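Our bench rules finally fit on one page

I've been putting off writing this up since January, but we finally have a set of house rules for the two-arm bench at Flumbridge, and I'm weirdly proud of them! The old list came from Muvent and ran to 9 pages. I don't think anyone got past page two (I sure didn't).

So we cut it way down. Both arms go back to their rest pose before anyone reaches in. Hands stay out while the motors are live, even if you're "just fixing one petal." Cables get tied down along the arm and checked every morning, and a loose tie means we stop. New code runs at slow speed for 3 full passes before it gets to go faster.

The one we argued over was props. Camacho wanted a fixed kit, same items every time. I wanted real-world stuff, wrapped and crinkly and awkward. We settled on both, as long as each prop gets logged and weighs under 900 grams. Panari, the log sheet we use, now has a column for it.

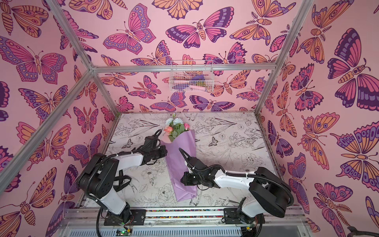

Bouquet between the grippers, butterflies on every wall.

Next up is the rule for swapping backdrops, and we still can't agree on whether new wallpaper means a new calibration. I say yes, every time.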